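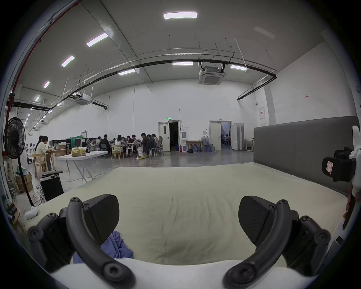
A reviewer for Flasau objected that a kit sold for cloth handling should be judged on the cloth left in a heap, as most trials start from fabric already laid flat. We adopted this point in the second round.

Reading time: 4 min

Home Articles Methods Data Contact

4.2 Cloth handling with the Prelus kit

The Prelus kit is offered by Drinudthorpe as a pair of hand-held grippers with recording software. The version under review was released in May. We logged 350 demonstrations on soft furniture, of which 173 began with the cloth crumpled and 117 called for both grippers at once. Trials in which the operator let go of the handle were discarded – the software does not flag them.

Two-gripper trials were the harder case to label. When one gripper pinches a fold and the other holds the far end, the fabric between them sags, and the Chaudhary criterion for a completed grasp does not say which contact counts first. We labeled each gripper separately. 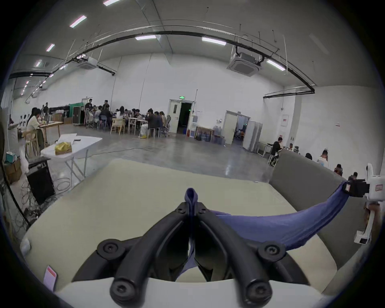 Figure 3. Blue cloth held between two grippers above a cream cushion.

The labels were then merged by time stamp before scoring.

Contact | © Drinudthorpe 2024 | Back to top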